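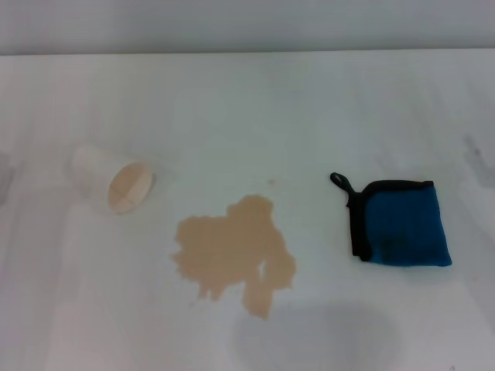 10 octobre 2023 — cahier de l'atelier, essais de surfaces

Bon, aujourd'hui c'était la journée café au lait, et je note tout de suite avant d'oublier (la dernière fois j'ai attendu le lendemain et je n'ai pas su relire mes gribouillis). Plateau blanc, le grand, celui qu'on a reçu de chez Larkov en avril. Je voulais voir comment il se comporte avec une boisson lactée et sucrée, parce que l'eau et le thé, on les a déjà faits et ça ne nous apprend plus grand-chose.

Recette du mélange : 200 ml, café soluble, lait demi-écrémé, 3 cuillerées de sucre. Lleucu trouve que c'est trop sucré pour un vrai café, moi je trouve que c'est exactement ce que boivent les gens à la cafétéria de Dundoleck ! On garde la recette.

Ce qui me frappe, c'est la forme de la flaque. Je m'attendais à un joli rond et on a une espèce de carte de géographie, avec un gros lobe d'un côté et des petits doigts qui partent à gauche. Cúc pense à un reste de produit ménager sur le plateau, qui accrocherait le liquide par endroits. Possible. Il faudra rincer à l'eau claire et refaire la même chose pour comparer. Autre piste, la table n'est pas de niveau — à vérifier avec le niveau à bulle, si quelqu'un veut bien le remettre dans son tiroir un jour.

Pour le nettoyage, la consigne que j'avais écrite :
- poser le chiffon sur le bord de la flaque et ramener vers le centre, sans appuyer ;
- plier, repasser avec une face propre ;
- passage humide, eau à 35 degrés, puis chiffon sec ;
- attendre 30 minutes et regarder le plateau en lumière rasante.

Prendre les chiffons Flemik, les bleus. Les autres peluchent et après on ne sait plus si on regarde une trace ou une fibre.

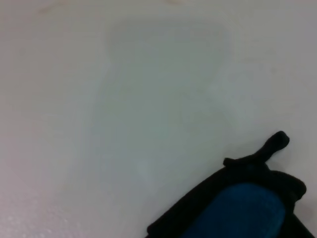 Le plateau de près. Deux petites marques beiges, très pâles, tout en haut.

Ces deux marques me chiffonnent. Café ? Saleté ancienne ? Un simple reflet ? De si près tout est tellement blanc que je n'en jurerais pas. Il y a aussi une grande zone un peu plus grise, plus ou moins rectangulaire, à peine visible : j'hésite entre un voile et une ombre. Cúc, si tu passes, regarde avec la petite lampe et écris ce que tu en penses dans la marge, au crayon s'il te plaît.

À faire : racheter du lait, demander à Chu la fiche du revêtement, et refaire l'essai sans sucre.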